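# Why does our peristaltic pump lose flow? Project report, fluid handling lab
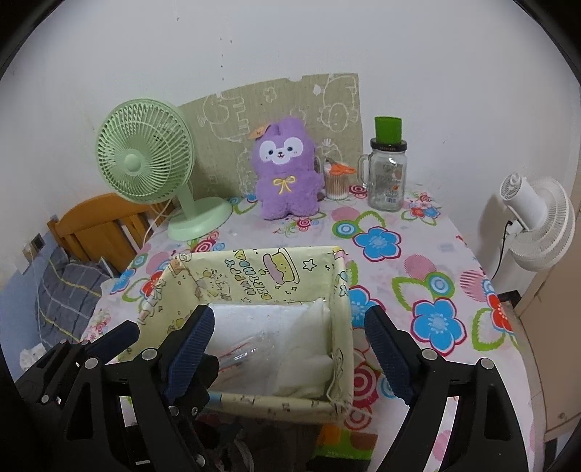 **Oksana Lindqvist**
*Third-year student, process engineering*

OK so, the short version: I spent most of a semester with a peristaltic pump and a bucket of sugar syrup, and I now have opinions about tubing. The long version follows.

## What I was trying to find out

A peristaltic pump moves liquid by squeezing a flexible tube with rollers. The liquid only ever touches the tube, so food and pharma people love them (cleaning is easy, you swap the tube and go). The catch is that the tube gets tired. It stops springing back to its full round shape between squeezes, and each squeeze then carries a bit less liquid. I wanted to know how fast that happens with a thick liquid compared with plain water, and whether the speed of the rollers matters.

## Setup

The pump was the lab's Sumance bench unit with three rollers. I used two kinds of tubing: the standard silicone that came with it and a stiffer thermoplastic one from Purura, which the lab already had on a spool. Every test piece was 40 cm long. The syrup was table sugar and tap water, mixed in one big batch so I wouldn't be comparing different recipes by accident.

For each run I pumped for 90 minutes and weighed what came out in the last minute of every 15-minute block. Weighing beat reading a measuring cylinder by a mile – syrup clings to glass and I kept getting silly numbers on my first tries.

I did 13 runs in total. Two of them I threw out: once the suction line slipped above the liquid and pulled air, and once I forgot to zero the scale. Annoying, but easy to spot in the data!

## What happened

With water and the silicone tube, the flow hardly changed over a run. I could see a small drop at high speed, but it was close to the scatter between repeats, so I don't want to make too much of it.

Syrup was a different story. At low speed both tubes did fine. At high speed the silicone tube started weak and kept getting weaker, and the inlet side looked slightly flattened when I took it out. My best guess is that the thick liquid couldn't fill the tube before the next roller arrived, so the soft wall was being sucked inward on top of being squeezed. The Purura tube held its flow much better, but the motor ran noticeably warmer with it.

## Things I'd change

I never measured the syrup's viscosity through the day, and the lab heats up a lot in the afternoon. That bugs me. I'd also like a pressure gauge on the inlet, which would settle the flattening question properly. And I'd start with a shorter, wider suction line, because the one I used was left over from the Trorivska rig and is pretty narrow for syrup.

If you're picking this up next semester: the remaining silicone is in the drawer under the scale, and the raw weights are in the shared folder, one sheet per run. Please rinse the pump head with warm water the same day. Dried syrup on rollers is horrible to get off.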